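3.2 Hop storage and perceived bitterness

Pellets of two varieties, Jasell and Wamgate, were packed in 500 g pouches at the Leinonen brewery in February and held at either cellar or freezer temperature. Each lot was used in the same pale ale recipe, brewed in 200-liter batches with the yeast, water and malt unchanged. Beers were served to the tasting panel from kegs, in dark glasses, without the variety being named.

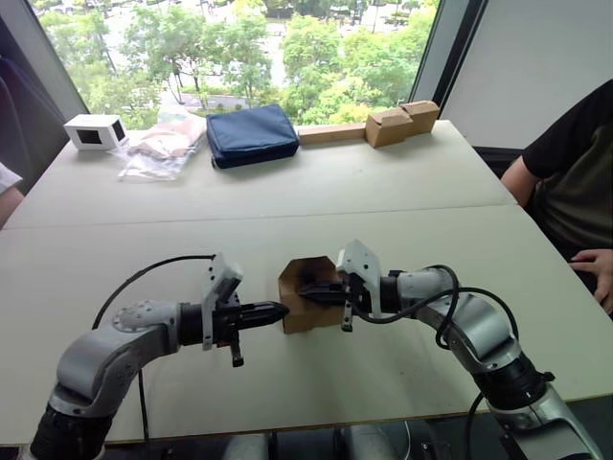
Does warm storage make the finished beer taste less bitter?
It does for Jasell, where panel scores fell with each month in the cellar, but Wamgate beers were scored much the same whether the pellets had been kept warm or frozen.

The panel returned 696 usable score sheets. Of these, 260 were for Jasell beers and the rest for Wamgate. Tasters marked bitterness, aroma and overall liking on a line scale. Sheets with a missing bitterness mark were left out before the count was made. Aroma dropped in both varieties under cellar storage, and several tasters wrote "cheese" or "old hay" next to the Jasell samples. Leite reported similar notes in an earlier trial with whole cones (Marcelino Leite, unpublished brewing log), although his beers were dry hopped and ours were not.

Figure 4. Handling of cardboard between two grippers.

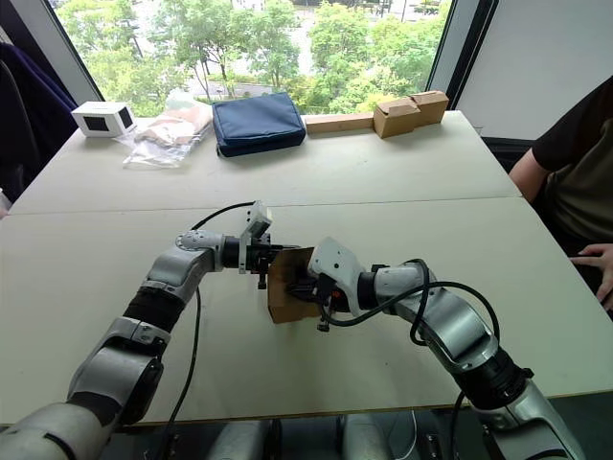 3.3 Effect of serving temperature

A smaller set of beers was poured at two temperatures to check whether the storage result held in a warmer glass. Only the Jasell lots were used. Pamby, the house lager, was served first as a warm-up sample and was not scored. Liking went down slightly in the warmer pours, and the order of the lots for bitterness stayed the same.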